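Up too late again. Didn't sleep much, the heat came on at 2 and banged till morning. Coffee, toast, no butter left. Told myself one hour on the craft stuff before anything else and then the phone went, Raymonde, forty minutes on whether she should take the Danness job. Told her yes. She wanted a no I think.

Anyway. Post office before noon, paid the 19 dollars, line out the door. Ran into Nimal Gunawardena, he says Kumudini is moved into the new place and hates the stairs. Must call her. Wrote it on my hand and washed it off doing dishes, so writing it here. CALL KUMUDINI.

Then the sorting. Been putting it off since December. Wanted everything in its own spot by supper, small stuff in the gray tray, the rest in the bins. Menaka swears by one bin per job and labels on everthing. I don't own labels. Ate lunch standing up. Soup, too salty.

Still need: twist ties, a lid that fits, batteries (the little ones), something for the drawer that sticks. Rent is in. Orholm bill is not, 243, ugh, do it tomorow first thing.

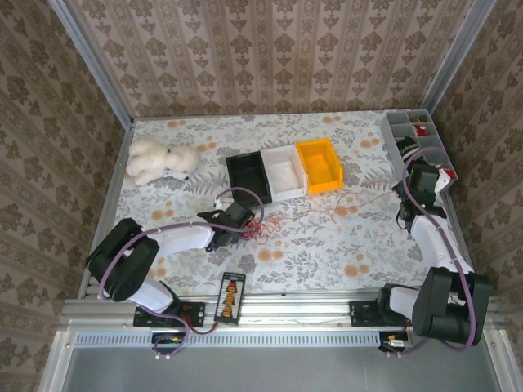

Orholm, 6/4/25

Red wire still in a knot right across the tablecloth. Bins in a row, black, white, yellow, not a thing in them. So much for by supper. A bit of red in the organizer, and something red and white down by the corner, that's as far as the little cells go. And the polar bear flopped on his side on the ferns, fluffy old lump, doing as much as I am.

Yi-chun coming by at 7 with the folding chairs. Haven't swept. Wire first, then sweep, then shower if theres time. Rice is on.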